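7 min read

4. The tube-sorting task

By the time we got to the wet-lab task, the students had already spent half a term getting the arms to stack foam blocks, and I think everybody (me included) was a bit sick of foam blocks. So this section is about what came next at Clavorside, which was the part of the course we'd been looking forward to and also the part that went wrong in the most interesting ways.

4.1 Where the task came from

The idea was Maxine Ellery's. She teaches the second-year biology practicals down the corridor from us, and she'd been grumbling for ages about how much of a practical goes on moving tubes from one place to another. I asked her to write down the dullest ten minutes of her week. She came back with a single paragraph, and we turned it into the task almost word for word: take a tube that's standing on the bench, put it in a free hole in the rack, don't knock anything over, and leave the pipette alone.

That last bit sounds easy. It was the rule that got broken most.

We had two student teams. Savevov was led by Prapai Panyasiri and Minami by Jirayu Klinhom, and they chose the names themselves, so please don't ask me what they mean. Both teams used the same pair of arms and the same bench, and they booked slots on a shared calendar that was a constant source of low-level bickering. Each team wrote its own control code and collected its own demonstrations. The only thing they had to share was the layout, which Britt-Marie Lindqvist drew up in May and then defended fiercely against all suggestions.

4.2 The bench

Britt-Marie wanted the bench to look like something Maxine would recognise, with the sort of clutter a real practical has. The stand goes at the back with a pipette hanging from its crossbar, and the rack goes in front of it, in the middle, where both arms can get at it. I'd argued for pushing the rack further left to give the right arm more room to turn its wrist. I lost that one, and looking back I'm glad I did, as the tight spot near the leg of the stand taught the teams more than any other bit of the table.

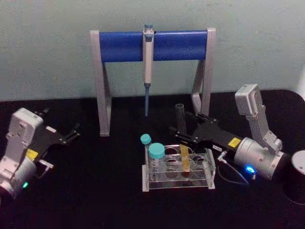
Figure 3. The bench for the tube-sorting task, with the right gripper reaching towards the rack, the tube with the yellow-amber liquid and the empty glass tube behind it. The pipette stand is at the back.

The rack is clear acrylic, and so is its base plate, and we hadn't thought hard enough about what that would mean. To a person it's obvious where the holes are. To the first version of Savevov's vision code the rack was mostly table. Prapai's team spent their first two sessions convinced they had a calibration fault, took the wrist camera mount to bits, put it back together, and got exactly the same answer. It was Nantana Khunthong, our technician, who suggested they stop looking for the plate and look for the rims of the holes instead. That helped a great deal, though it still struggled when the ceiling lights caught the plastic.

The empty glass tube was worse still. Coloured liquid gives the camera something to hold on to, and a turquoise cap practically shouts at it, but clear glass on a black tabletop is little more than a couple of bright edges. Minami got round this by learning straight from demonstrations and never asking the code to say where the tube was at all. I thought that was a dodge when Jirayu first described it to me. I've changed my mind since then – it's a perfectly respectable way to do it, and the students understood far more about their data afterwards than they'd have picked up from another week of edge detection.

4.3 Collecting demonstrations

Both teams gathered demonstrations by steering the arms by hand with a leader rig. We kept 329 of them in the end. Plenty more were thrown out, mostly in the early days, when people were still learning how lightly you have to pinch a glass tube (very lightly!) and how slowly you have to come in if you don't want to nudge its neighbours.

We asked the drivers to follow a few house rules:

The arm you aren't using stays back with its fingers open.
The gripper comes in from the side, never over the top of the pipette.
If a tube tips, stop and save the recording anyway.

The third rule was mine, and it was unpopular. Students hate keeping their mistakes, and I was told more than once that I was filling the set with rubbish. We didn't train on the tipped tubes, but we did sit down and watch them together every couple of weeks, and those sessions were some of the best teaching I did all year. You could see people's habits. One driver always rolled the wrist a touch too early. Another would come in beautifully and then let go a centimetre too high. Jirayu could tell who'd been driving just from the way the fingers closed, and he was nearly always right, and it drove the others up the wall.

The whole set, once cut into short clips, came to 3751 clips. We stored them at Covport, the shared server room in the next building, and lost an afternoon when the link went down halfway through a copy. I'd suggest anyone running a course like this make the second copy before the first training run and not after it, as we did.

4.4 What happened when we ran it

For the final trials each team's system had a go at the full task with Maxine sitting in as judge. She was strict. A tube leaning in its hole counted as a miss, and so did any touch of the pipette, even one that left it hanging just where it was before.

Minami's system finished the task in 68 per cent of its trials. Savevov's did less well overall, but it was the better of the two whenever the target tube had liquid in it, and its failures were much easier to explain. When Savevov's arm missed, Prapai could open the log and point at the moment it lost the rim. When Minami's missed, there was a lot of shrugging. I made both teams write about this in their reports, and I think the shrugging report was the more thoughtful one.

Most of the misses on both sides came from the same spot, close to the right leg of the stand. The gripper is wider than people remember when they're looking at the fingertips, and several runs ended with its body brushing the leg while the fingers were exactly where they ought to be. Savevov fixed this by adding the stand to their collision model. Minami recorded extra demonstrations with a wider swing, and that worked too, though it made the arm look oddly polite, going the long way round even when the tube stood well clear.

The cable was our other headache. It loops down from the wrist, and on a long reach it can drag along the table to the corner of the rack. We tried a clip, then a longer clip, then a bit of spring that Nantana had in a drawer. The spring was the best of them. We still had a driver or a team member watch the cable during every run, with a hand near the stop button, and I wouldn't run this task with students any other way.

4.5 Things we'd change

I'd start with the transparent rack again, even though it cost us the time it did, but I'd warn the teams about the glass a bit earlier than I managed this year. I'd also give each team its own judge. Maxine was wonderful, but by the last trials she'd begun to guess which system was which from how the arm moved, and that isn't fair on either side. Britt-Marie would like capping and uncapping added to the task next time, with one arm holding and the other turning. Prapai and Jirayu have both offered to come back and help with it, and the details of that version are still being argued over on the shared calendar, in the comments under somebody else's booking.

Related items

Foam blocks and first grasps: the opening weeks at Clavorside
Teaching with failed runs: notes from our watch-back sessions
A low-cost leader rig for student drivers
Keeping cables out of the way on small two-arm benches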